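How to test if a machine can sort your cleaning cloths

Thin cloths are still a difficult job for a robot. A cup keeps its shape, a cloth does not. At Plenlow we use this small test before we believe any promise.

1. Take 28 soft cloths of one color and fold each one twice.
2. Put a divided file organizer in the middle of a table.
3. Let a person fill both compartments first, and write down the time.
4. Give the machine the same task – no help with the last corner.

Vilho Vuorinen needed 145 seconds. Our machine needed nearly 16 minutes.

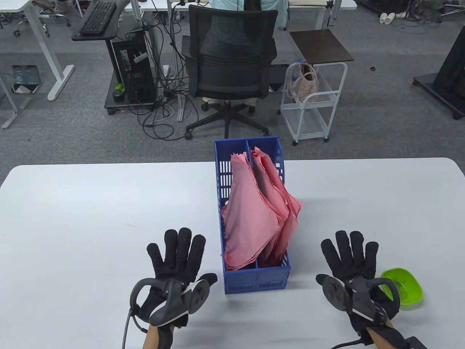 Pink cloths in both compartments of the blue organizer, a gloved hand on each side.

Check the rims too. If layers hang over, write it in your notes.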